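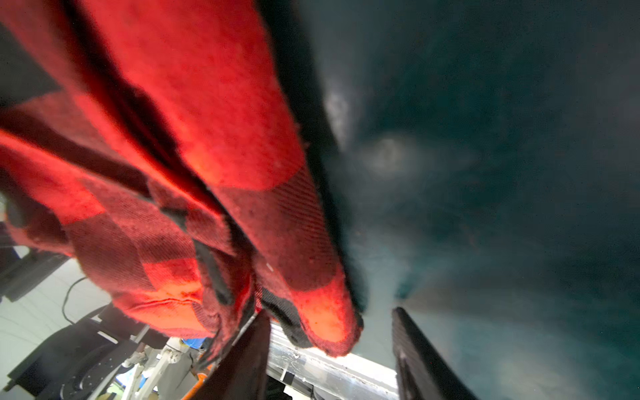
How should a flannel shirt be folded so that it does not crease across the chest?

Fold it face down, in thirds lengthwise, with the sleeves laid flat along the back, and then turn the hem up once to meet the collar. A single horizontal fold falls below the chest and leaves the front of the shirt smooth. A second horizontal fold may be added where the shelf is shallow, but it should be placed low, near the last two buttons.

The question was sent to me by Janaína Bragança after my earlier entry on winter bedding, and it deserves a longer reply than the one I gave her by mail. This entry therefore sets out the procedure I follow for flannel shirts from the dryer to the shelf. It replaces the entry published in June, which dealt with cotton shirts in general and was, I now think, too brief on the matter of napped cloth.

Scope

The procedure applies to shirts of brushed cotton, in checks and plaids of any size, worn as an outer layer or over a T-shirt. It does not apply to lined shirt jackets, which belong on a hanger, or to wool shirts, which I wash by hand and dry flat. Flannel pajamas may be treated in the same manner, with the exception of the trousers. I fold those once lengthwise and roll them, as my mother did, and I have not found a reason to change.

Before folding

Shirts should be removed from the dryer while the collar and button band retain a trace of dampness. The body of the shirt will be dry by then. Cloth that is left to tumble until every seam is dry tends to come out stiff along the placket, and no amount of smoothing on the table will correct this. Readers who line dry will find that the wind does most of the work, although the cloth feels rougher to the hand for a day or so afterward.

Each shirt is to be shaken once, held by the shoulders, and buttoned at the collar, the third button, and the last. I am aware that many people regard the buttoning as unnecessary. Koen Visser wrote at some length in defense of the open front, and I published his letter in full. My own view remains that a shirt folded open will shift on itself when another is drawn from beneath it, and that the time spent on three buttons is recovered within the week.

Lint should be dealt with at this stage and no later. Brushed cotton gathers it readily, and it holds on to the short fibers along the folds and edges. A dry, clean clothes brush, drawn in one direction from collar to hem, is sufficient for most shirts. I do not recommend the adhesive rollers. They lift the nap along with the lint and leave the surface looking worn before its time.

Pilling is a separate matter. Small pills at the cuffs and under the arms are the ordinary result of wear and may be left alone. Where they become unsightly, a fabric comb should be used with the cloth pulled flat against the table, never held in the air. I ruined the left elbow of a good green shirt by disregarding this, and the shirt is now kept for painting.

The order of work

A load containing several checked shirts should be sorted before any one of them is folded. It is my practice to keep the waiting garments in a single open basket at the back corner of the table, on the side opposite the finished pile. The middle of the table is reserved for the shirt in hand. This arrangement sounds fussy when written down. It does, however, prevent the most common fault in household folding, in which a finished shirt is covered by an unfinished one and both must be done again.

The heaviest garments are folded first. A heavy shirt forms a steady base, and the lighter ones rest on it without sliding. In my own household the buffalo check is always the heaviest of the load. I put one on the kitchen scale for the purposes of this entry and it came to 227 grams without the detachable hood, a figure that surprised me, as I had always taken it for more.

Bold checks have one further advantage, in that they provide their own ruler. The edge of a large square makes an excellent guide for a straight fold. On a small plaid the eye is easily led astray by the many narrow lines, and it is better to judge by the side seam.
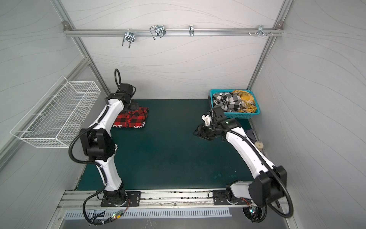
Once the first shirt has been laid down, the thirds should be made as follows. The shirt lies with its back facing upward. One side is brought in toward the center until the fold runs from the middle of the shoulder to the hem, and the sleeve is then turned back along that fold so that the cuff points to the hem. The other side is brought in to match. The two folded edges should be parallel from top to bottom. If they draw together at the waist, the hem was not spread fully, and it is quicker to begin again than to tug at the layers.

The hand is then passed down the shirt from the collar with the palm flat. Pressing with the fingertips leaves small dents in the nap, particularly while the cloth is warm. When the shirt is even, the hem is lifted with both hands and brought up to the base of the collar. The shirt may then be turned face up and moved to the pile.

Shirts with lettering or a printed design require some additional care. The print should not be left facing the print of the shirt above it, nor should a fold be placed directly through it if this can be avoided. Printed areas do not bend with the cloth around them, and a fold repeated in one position over several seasons will crack the design. Where the print is near the hem, I move the fold up by the width of a hand and accept that the finished shirt will be slightly thicker than its neighbors.

Small items found in the load, such as socks, belts, and rolled undershirts, are set to one side of the table and are not to be tucked between shirts. Léonie Bouvier, whose laundry room I have admired on two occasions, places hers in the empty basket when the shirts are done. I have adopted this.

On folding boards

Several readers have asked whether a folding board is worth the expense. I have used two. The Skivari board is hinged in three parts and produces a very regular fold, but its panels are narrow for a man's large, and the sleeves must be folded twice. The Stovura is wider and heavier. It stands well against a wall when not in use, though its surface is slick, and brushed cotton slips on it less than one would expect but more than it does on a bare table. Neither is needed by a person with a clear surface and reasonable patience. A towel or a plain cloth cover laid under the work will do as much for the grip as either board. I bought both at full price and have no arrangement with either maker.

Storage

Flannel should be stored loosely. The warmth of the cloth comes from the air held in the nap, and a shirt kept for months at the bottom of a tall pile will feel thin when it is first put on. I limit each pile to what can be lifted in one hand. In the hall cupboard, where the shelves are 58 centimeters deep, two piles stand one behind the other, with the shirts in regular use at the front. The rear pile changes places with the front pile at the start of each cold season.

Cedar blocks may be placed on the shelf but should not rest on the cloth. Plastic boxes with tight lids are not advised for shirts that have come straight from the dryer. If a box must be used, the shirts should first be left in the open air for 30 minutes, with the piles separated.

Corrections and correspondence

Mervyn Rowbotham has pointed out that the June entry advised turning flannel inside out for the wash and then omitted to say that it should be turned right side out before drying. He is correct on the second point. The outside of the cloth dries softer when it is exposed to the moving air, and the earlier entry has been amended accordingly.

A reader in Bornstead asks whether the same procedure can be used for children's sizes. It can, although the thirds may be replaced by halves in anything below a child's medium. The same reader asks about snaps in place of buttons. Snaps should be closed in full, as an open snap will catch the nap of the shirt beneath it.

Letters on the folding of fitted sheets continue to arrive. They are being held for a separate entry, and I would ask that no further diagrams be sent until it has appeared.

Lorraine Oakley
11/28/24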